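Small-parts transfer cell: budget notes and gallery

Trollitz bench cell, planning page for the second station
December 13, 2022

These notes cover the equipment list for a two-arm transfer cell handling push buttons between stacking bins over a short belt conveyor. The first station is the reference build. The second is to be quoted on the same layout, with changes where the first purchase list turned out to be short. Prices are held in the separate sheet; this page deals with what has to be on the order and in which sequence.

Bins and inserts

Bins are the cheapest line on the sheet and were specified last on the first station, which was a mistake. The inside width at floor level sets the largest gripper opening that can be used, and the taper of the walls takes away more of it than the catalog outside dimension suggests. Buy bins first, measure them, then confirm the fingers.
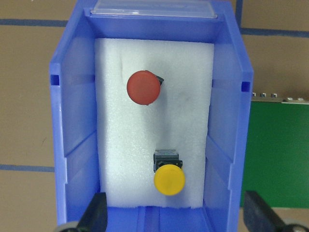 Foam inserts are ordered as sheet stock and cut in house. One sheet covers 10 bins with waste. Closed-cell packing foam is adequate for parts with no sharp terminals; for anything heavier, allow for replacement in the consumables line. The supplier, Sitholm, quotes 22 days on full sheets and less on offcuts. Offcuts are acceptable for trial work but vary in thickness, and that variation ends up in the pick height.

Arms and mounting

Each arm is bought with its controller, base plate and cable set. The base plates were left off the first order and added at a higher unit price. For the second station they are a fixed line item. Plate position should be settled before the tabletop is drilled, with the reach of both arms checked against the full length of the conveyor and both bin positions.
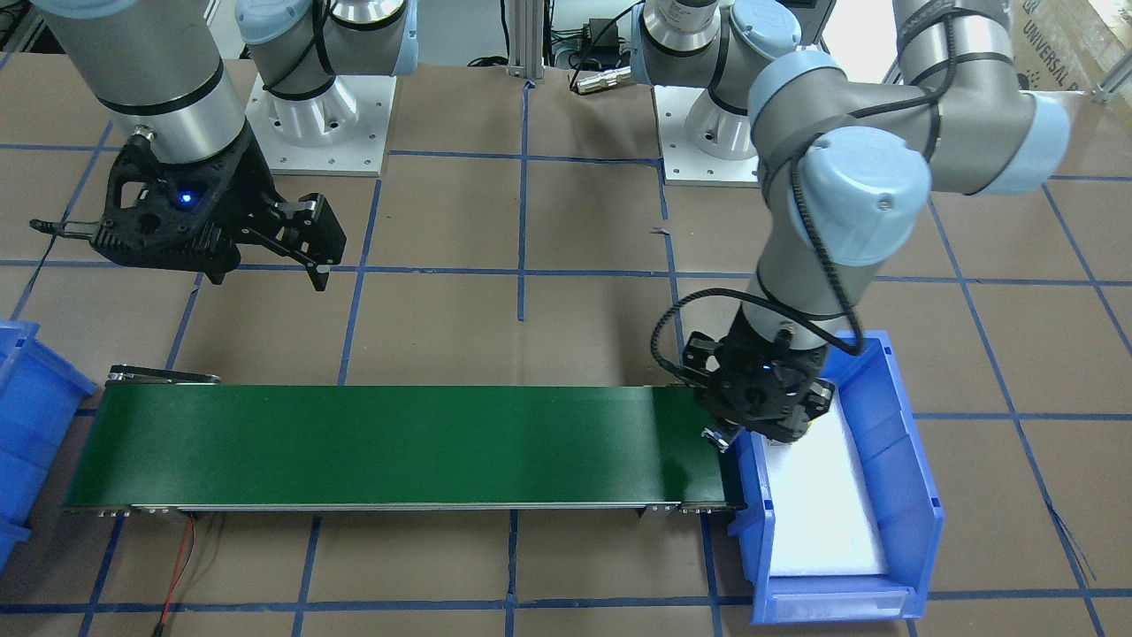 Both arms on their base plates, with the conveyor and right-hand bin in front.

Cable management is budgeted per arm. Straps, sleeves and spare connectors are small amounts individually, but they were charged to three different cost codes on the first station and could not be reconciled in June. Use a single code. Spare gripper cables should be ordered with the arms, as the lead time alone is nearly 7 weeks when they are ordered separately.

Grippers and fingers 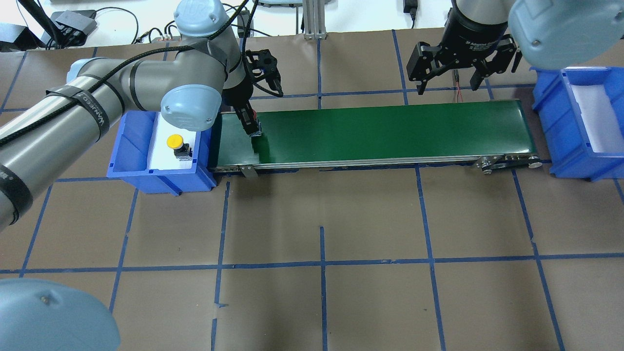 Gripper selection accounts for the largest spread between the low and high quotes. A matched pair simplifies spares and training, while a mixed pair covers a wider range of parts at the cost of a second set of fingers and a second mounting kit. The quote from Nic Aodha is for a matched pair. Compare it on finger travel at the belt as well as on payload: the gripper at the left end of the conveyor works with its fingers right down at the green belt surface, close to the silver side rail, and finger length has to be chosen with that clearance in mind. Custom fingers are quoted separately and need a drawing.

Conveyor and wiring

The conveyor is a catalog unit with an aluminum rail. Order it with mounting brackets. Belt length follows from the distance between bins, so the drawing has to be frozen before this line is released. Power supplies, terminal blocks and hookup wire go on the electrical line. Udanel can supply the conveyor and its supply as one kit, and this is the preferred option if the delivery date holds.
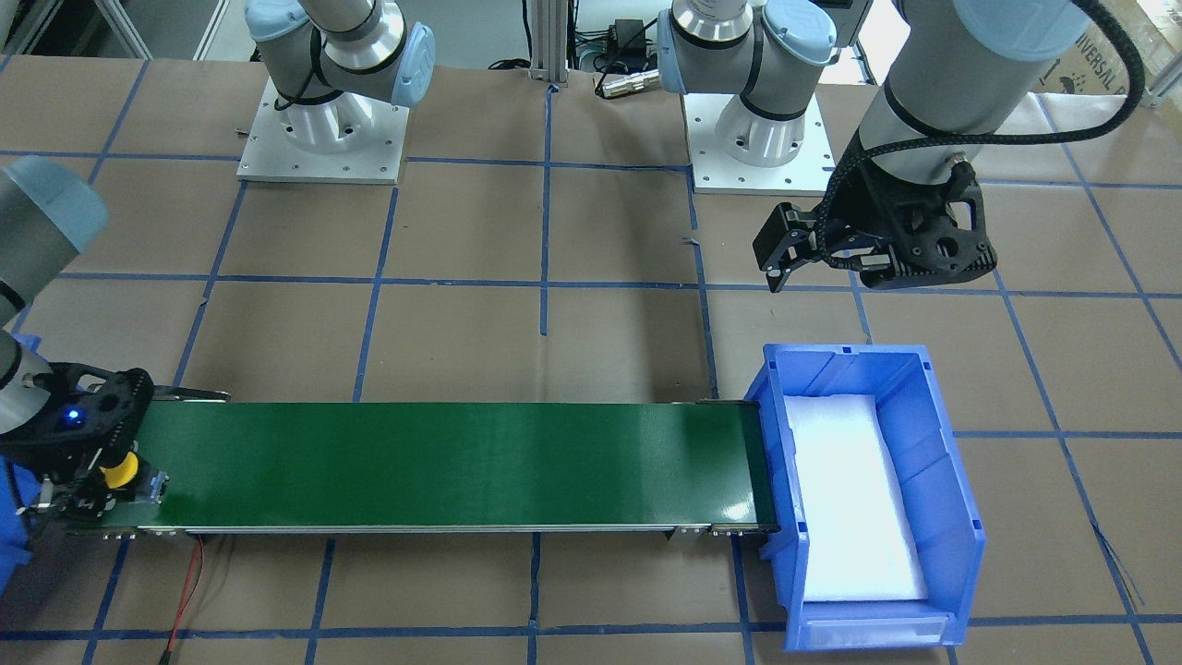
Can the second arm be deferred to the next budget year?
It can be deferred if the base plate, cable route and controller space are bought and installed now. Retrofitting those items later means recalibrating the first arm and taking the station out of use, and the cost of that should be entered in the comparison.

Open items

Bin samples to be measured before finger drawings are sent out.
Cost code for cabling to be confirmed.
Contingency currently set at 10 percent of hardware, excluding arms.
Conveyor kit: written delivery date still required.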